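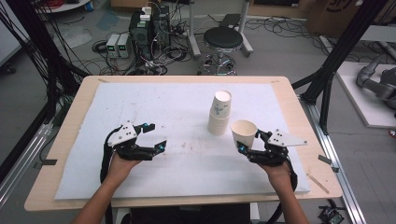
Paper cups on a table, most of them stacked.

The paper cup gets less thought than anything else in a shared room. It costs almost nothing, it arrives in a sleeve, and it is gone by the afternoon. I think it deserves a little more attention than that, and most of the attention should go to the stack.

I spent two years keeping the supply cupboard for a shared work floor in Trurholm. We bought cups by the case from Drukolberg, 4000 at a time, plain beige. When a case ran short, somebody would go out and buy a sleeve of printed ones from the corner store. So the stack by the water cooler was nearly always mixed, a white cup with a pattern sitting over a plain one, and people had opinions about that. Some wanted everything to match. I never saw the point. A cup that fits inside another cup is doing its job, and the print on the side makes no difference to the coffee.

What does make a difference is whether the cups get stacked at all. A stack takes up the floor space of one cup. The same cups spread out will cover half a table, and then they start collecting things: pencil shavings, a stir stick, a tea bag with no other place to go. Once a cup has something in it, nobody wants to drink from it, and it goes in the trash without ever being used. In our worst month, March, we went through 3029 cups. The floor had 40 desks. I don't believe people were that thirsty.

The usual answer is to ban paper cups and hand out mugs. We tried it. Ngata, the firm at the far end of the floor, gave every desk a mug, and for a few weeks it went well. Then the sink filled up. Mugs are better if there is a person whose job includes washing them, and on most shared floors there is no such person. I would still pick mugs for a small office. For a big room with visitors coming and going, I would pick paper and be stricter about it.

By stricter I mean a few dull things. Keep one stack out and leave the rest in the cupboard. Stand it upright on something pale, where a stray crumb or a dead fly will show up – a dark shelf hides too much. Write your name on your cup if you plan to use it again after lunch. Put a clean spare back on the stack when you pull two apart by accident, and do it right away.

There is also the matter of price. Nikine sells a thicker cup that costs more per sleeve, and I was against it at first. I changed my mind after watching people double up the thin ones to keep from burning their fingers. Two cheap cups are more waste than one good one, and in our case they cost more too. We switched the following month and left the last of the thin ones by the cooler, for water only.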